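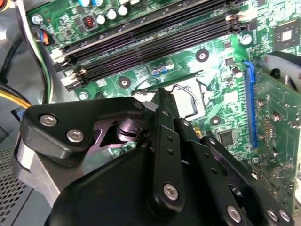 Tayla Whitelaw asked whether the Kulden kit was ever meant for memory work, or whether the sales sheet just says "PC service" and hopes. Agathe Marty read out the sheet. It says "PC service."

Price: 337 a month for 16 months. Aled said he has had cheaper cars – and they came with a manual. Delaunay's quote still not in.

Support: Prevdale answers tickets within 90 minutes, mostly to ask for the ticket number.

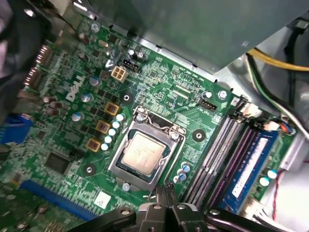
Item 3, Kulden trial: gripper near the processor socket, Dell board.

Agreed: trial extended to the end of November. No purchase before Delaunay replies. Armelle to ask about spare fingers, again.

Next meeting Thursday, same room, if the heating is fixed.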